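Prelport Folding Table, White

Glossy white top for folding, sorting and stacking laundry. The Prelport is the low-cost table in our Flula utility room range and replaces the older Peng model, which had a matte top.

The surface is smooth and has no grooves, so lint and detergent powder wipe off with a damp cloth. Do not use scouring pads or bleach. Marks from dye transfer should be cleaned the same day.

Rated for an even load of 100 pounds. Assembly takes two people and a Phillips screwdriver. Legs adjust at the foot for uneven floors. Set it against a wall or panel if you want to stack rolled items along the back.

Item number: 397
Color: white, gloss
Ships in 17 days from our Plevutska warehouse
Minimum for trade pricing: $500 per order

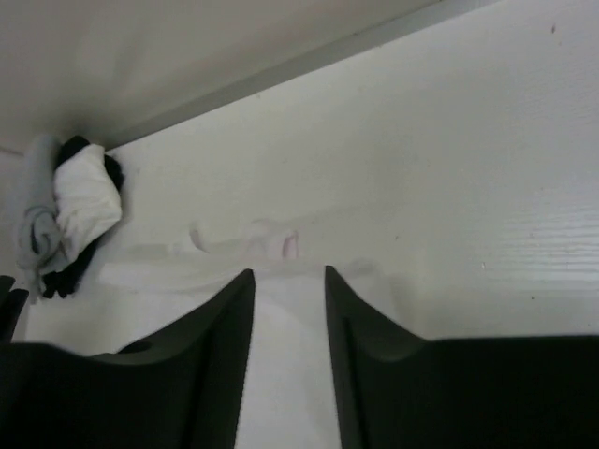 White tabletop with gray, white and black cloths at the back.

Replacement feet and touch-up paint are sold separately. For trade orders or missing hardware, contact Higinio Mendoza in parts and include the item number.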